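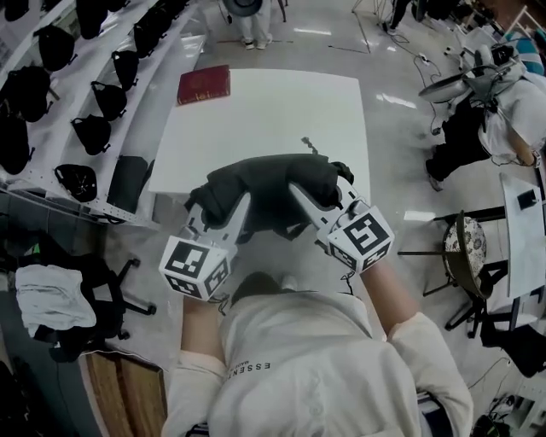
Halfdan Ingvarsson
My dark green jumper comes out of the wash with grey fluff all over it. Lauritsen machine, 50 minute cycle. Is it the load or the filter?

### puvorholm_6

Probably the load. Turn dark knits inside out and keep towels out. Then:

1. Drain the machine and clean the filter.
2. Run it empty at 70 degrees.
3. Shake each garment out before hanging it.

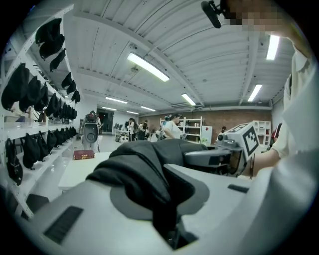 4. Brush off what is left once dry – one direction only.

### Enetti

Had the same, it was a tissue in a pocket. Check those first.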